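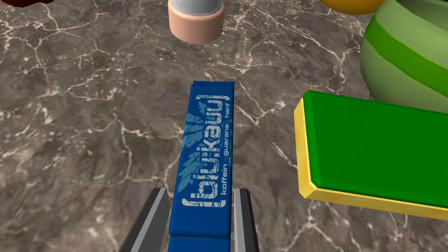 Socorro Llanos

Photographers who have been asking for a small-group trip to the Wavatholm coast can finally pack their bags. Local guide Hằng Mai is opening her shoreline workshop to visitors this August, and the first departures are already drawing plenty of interest from people who know her prints.

Mai has spent years walking this stretch of coast with a tripod over her shoulder, mostly alone and mostly before breakfast. Her pictures of the sea stacks below Maleck Point hang in the ferry terminal, and anyone who has waited for a boat there will remember them – long, quiet exposures with the water gone to mist and one hard line of rock holding it all together. Now she wants to show other people where to stand.

Each trip takes 8 guests and runs for five days, with a base at Trunar Lodge, a short walk from the harbor. Mornings start at 4:30, when the group heads out along the cliff path to catch first light. Afternoons are left loose for naps, editing and a bowl of soup in the lodge kitchen, and then it's back out for sunset. If the sky is clear after dinner, Mai will lead a night session on the old pier, where there is hardly any stray light and the Milky Way rises right over the bay.

The route changes with the tide and the wind, so there is no fixed schedule pinned to the wall. One group might spend a whole morning in the tide pools at Doãn Cove, working close with macro lenses, while the next gets a big swell and shoots breaking waves from the headland with a 200mm. Mai checks the forecast every evening and picks the next day's spots with the group over dessert. It sounds like a lovely way to plan a morning!

Beginners are welcome. Mai will go over the basics of filters and slow shutter speeds on the first night, and she carries a few spare filters in the 100mm square size for anyone who wants to try them before buying their own. More experienced guests can ask for one-on-one time in the field, or a portfolio review back at the lodge (bring prints if you have them – she much prefers paper to a laptop screen).

The walking is moderate. Most locations are within two miles of a road, but the descent to Doãn Cove has 51 stone steps that get slick in the rain, and good boots are a must. Guests should also bring a headlamp, a rain cover and more warm layers than they think they need, even in the middle of summer.

Lodging, breakfast and dinner, and all local transportation are part of the package. Ferry tickets and lunches are not. Single rooms are limited and go to whoever asks first, and non-photographing partners can come along at a lower rate and join the walks or sleep in.

There is also a free slide talk at the Wavatholm library at 7 p.m. on the evening before the first group heads out, open to everybody, with time afterward to look through Mai's older prints and ask about the trips. Booking forms are at the lodge front desk and the ferry terminal ticket window.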